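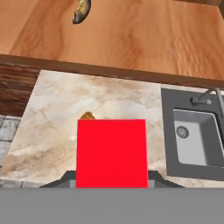

Wrist view in the sim kitchen: red block at the gripper, marble worktop, sink to the right.

Spent the morning on the Drodeo cell in simulation. It's one arm, a two-finger gripper and a wrist camera, and I look after the virtual copy here at Jirnerwood.

First job was the camera mount. The model had it tilted 19 degrees down and the drawing says 38. Changed it in the arm file, not in the kitchen file, so every room picks it up.

Second job, grip width. The Rulard fingers open to 118 mm on the bench. The sim let them go to 122, so it was happily planning grasps the real hand can't make. Limit is now 118 in both places.

The block is plain red with no texture – I keep it that way for checking where the fingers sit. The fruit is much harder to judge by eye, especially a banana seen end-on.

Still to do: the sink. Its rim needs a proper collision shape before I let the arm work on that side. At the moment the planner treats the basin as a solid lump.

The team in Chiba run the same files, so if you pulled before lunch, pull again. Old grip limits will load without any warning.

Next post when the rim is done. Probably October, there's a gearbox on the real arm to grease first.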